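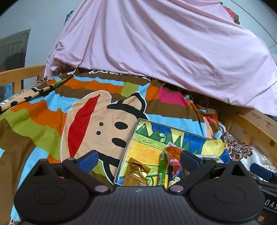

Bed 3, pink sheet over the top, striped monkey comforter below.

HARNGATE FAMILY HOUSE
Beds and bedding check, upstairs rooms
Date: September 9, 2018
Checked by: Chi-keung Yuen
Comments read and signed: Tsung-han Ko
Last full check: February

Mark each line OK, ACTION or N/A. Write a comment for every ACTION. Comments on OK lines are optional but please keep them short.

BED 3 (back room, Kershaw side)

1. Rails and slats
Side rail secure when pushed from outside: OK
Slats all present, none split: OK
Wood free of splinters: OK
Comment: Ran a cloth along the top of both rails and it didn't catch. Pale wood with small knots, no finish lifting.

2. Fixings
Bolts tight: ACTION
Open screw holes noted: ACTION
Comment: Screw holes showing in the right-hand rail. They don't go through, but the bolt at the foot end took half a turn with the key. Check again in a fortnight. Caps to be fitted if we have any in the right size, otherwise leave.

3. Overhead and hanging fabric
Nothing hung or draped above the sleeping area: ACTION
Comment: Large light pink sheet draped over the bed like a canopy, sagging at the left end, hem hanging down behind the rail. Other floral fabric showing at its edges. It has to come down before the bed is slept in. A sheet is a sheet and goes on the mattress. If a family wants a den for the afternoon, it can be made in the playroom.

4. Bedding
Right amount for the bed: ACTION
Clean and free of tears: OK
Comment: Too much on here. Besides the striped comforter there is a leopard-print piece by the left rail and a cream one with a dark red and brown floral pattern down the right. One cover per bed, spares to the linen cupboard. The comforter is the monkey one with "paul" in white letters on a brown stripe. Keep that one out, it is the one children ask for.

5. Loose items on the bed
No hard or sharp objects: ACTION
No small parts: OK
Comment: Thin green stick on the comforter, pencil or straw sort of thing, and an open shallow box with a thin silvery rim. Both to be taken off. Please lift the comforter and shake it out over the floor when making up, don't just smooth it flat.

6. Mattress
Fits with no gap at the sides: OK
Cover zipped and wipeable: OK
Label readable: OK
Comment: Brenwood, same as beds 1 and 2. Turned today.

7. Walls and surroundings
Nothing loose on the wall within reach: OK
Cords and blinds tied up: N/A
Comment: Wall is sound. No marks from the rail.

BED 4 (same room)

1. Rails and slats: OK
2. Fixings: OK
3. Overhead and hanging fabric: OK
4. Bedding: OK
5. Loose items: OK
6. Mattress: ACTION
Comment: Cover zip sticks at the corner. Usable. New cover on the next order, 700 mm width, and check the size on the old label before ordering as we got the wrong ones last time.
7. Walls and surroundings: OK

LINEN CUPBOARD

Shelves labelled: OK
Heavy items on lower shelves: ACTION
Stock count done: OK
Comment: 96 pieces including pillowcases. 14 set aside for rags. The thick covers have gone back up to the top shelf again, moved them down.

ACTIONS FROM THIS CHECK

Take down pink sheet, bed 3. Before next use.
Clear loose items, bed 3. Before next use.
Spare covers to cupboard. Same day.
Recheck foot-end bolt, bed 3. Two weeks.
Order mattress cover, bed 4. Next order.

T. Ko: Read. Agree with all of it. Bed 3 stays off the list until the first two are signed off. Please add hanging fabric to the notes on the back of the bedroom door, it only mentions cords at the moment.

C. Yuen: Will do. The door notes need retyping anyway, the Zelletitz phone number on them is the old one.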